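The Club Race Still Matters, and Mivholm Should Fund It

The regional cycling federation in Mivholm will decide in December how to divide its development budget for the coming season. The draft now in circulation moves most of the money toward a single elite squad and leaves the weekly club races to pay their own way. The federation should reconsider.

The case for concentration is easily stated. Elite riders need coaching, travel and equipment, and results at the national level bring attention to the region. Everett Dunleavy, who wrote the draft, argues that a thin budget spread across 25 clubs produces nothing that anyone can measure. He is right that the present system is untidy. Payments reach the clubs late, and the reporting forms ask for very little in return.

Measurement, however, is a poor guide when the thing being measured takes ten years to appear. Dolores Pettigrew rode her first race on the Bustmont circuit at the age of 14, on a borrowed bicycle, and finished well behind the field. She returned the following week because the entry fee was small and the start was close to home. She later rode four seasons as a professional. Under the proposed budget, the Bustmont race would have to double its fee or close.

Last season the clubs recorded 1,531 race entries across the region. A large share came from riders under 18 and riders over 50, two groups that an elite squad does not serve. Adults who race on a summer evening are also the people who marshal corners, drive the lead car and teach beginners to ride safely in a bunch. Once they leave the sport, the federation will not easily replace them.
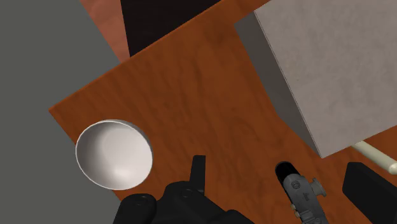
Wood-grain tabletop and gray floor, computer rendering.

There is also the question of roads. Permission to close the Hurville loop depends on a long relationship between the local club and the town. The agreement was renewed this year after Zoi Gkikas, the club secretary, attended every public meeting on the subject and answered residents' complaints in writing. Should the race lapse for even one season, the permit lapses with it, and a new application would be judged under stricter traffic rules. The draft budget makes no mention of this.

Supporters of the squad point to the Amin program, which adopted a similar model and placed two riders on the national team. That success deserves respect. It should be noted that both riders had come through club racing before the model was adopted, and that the number of junior licenses in Amin has since fallen to 56. A program of that size may find its next selection more difficult than its last.

A reasonable compromise is available. The federation could set aside a fixed portion of the budget for race permits, insurance and medical cover, to be paid directly to organizers before the season opens. Clubs would report entries by age group and account for what they spend. The elite squad would begin with fewer riders and could grow as sponsors are found. Trinity Kowalczyk, who coaches the current juniors, has already offered a plan along these lines, and it should be put before the members together with the draft.

The members are entitled to see both documents, with full costs, well before the vote. Written comments may be sent to the federation office until the end of the month.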